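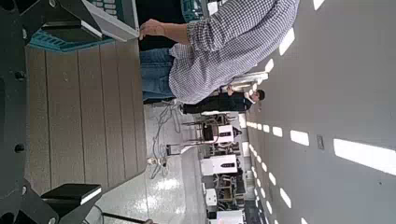

Do I have to know how to code before I sign up, or can I come and learn, Rungnapa Wattanapong asked under my last post. Come and learn! Half of what we do at Nuchit is moving an arm by hand, watching where the fingers go, and arguing over why it missed. The code comes later, and there's always someone to sit next to you while you write it.

So yes, we're looking for new people again. Nuchit is a student project that teaches a two-finger gripper to pick things up, hold them and put them down where we meant it to. We have room for four new members this term, and we want them in time for the Findberg student meet, where every team gets a table, a box of objects it hasn't seen before and 17 minutes. Last year we got through the first half of the box and then spent the rest of our time on one very stubborn sponge.

What you'd be doing: driving the arm while someone else keeps an eye on it, recording runs, sorting the good runs from the bad ones (we have 1333 recorded so far, and 738 of them still need somebody to look at them), fixing cables, and writing down what you did. Please write down what you did. I'm begging.
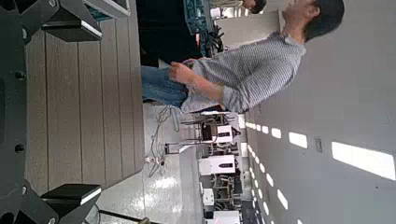 Gripper open over the table

You don't need to be in engineering. Pantelis Konstantinidis came to us from history and now does most of our calibration, and he's a lot more patient with it than I am. If you can solder, sew, draw, film, or explain things without making people feel dumb, I want to hear from you. If you can't do any of that but you like robots – great, me too, that's how I started.

A few practical things. We meet twice a week in the evening, and I'd ask you to make at least one of those. There's no pay and no course credit, but there's food on long nights and the trip to Findberg is covered. Wear closed shoes, tie your hair back, and keep your sleeves out of the gripper. New people don't drive the arm alone until Yaowalak Paisan has signed them off on the stop button, and she will make you do it until it's boring.

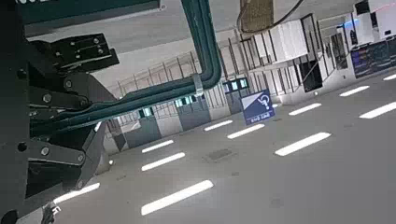

Arm and cable bundle, with the fare gates beyond

To apply, send me a few lines on what you've made or broken lately, which evenings you're free, and whether you've worked with a robot before (a plain no is fine). No résumé, please. I'd like everything in by 8th November so we can get people started before the end-of-term rush.

Questions go to me or to Rattana Chuensuk, who answers faster than I do. If you'd rather just stop by and watch a session first, tell us which evening and we'll save you a chair.

Afaf Saliba
Nuchit student project, Grivstead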